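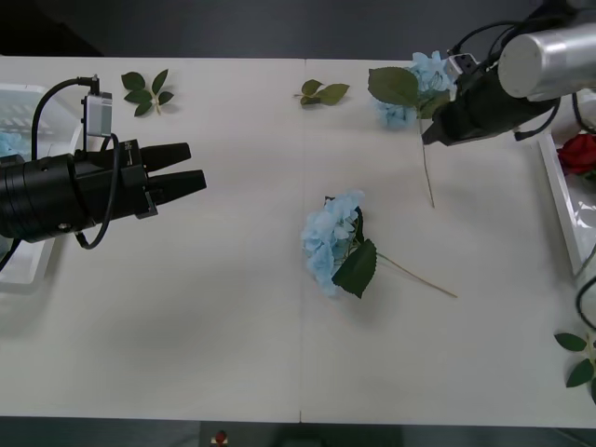
Artificial flowers and leaf sprigs on the white tabletop.

Dear friends at the Karkus Fund,

Thank you again for your patience over the winter, which was a long one in Traleston! The reading room has been open since February, and 154 families now hold a card.

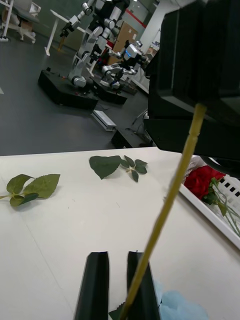

We have spent nearly 2000 dollars on books so far, mostly picture books and large-print novels, and the Sisay shelf (so many of you asked after it) is finally full.
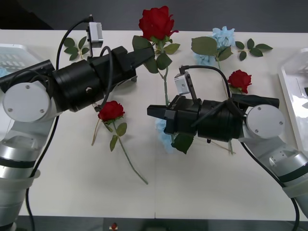
Next steps

We hope to add 15 chairs and stay open later on Thursdays through the summer.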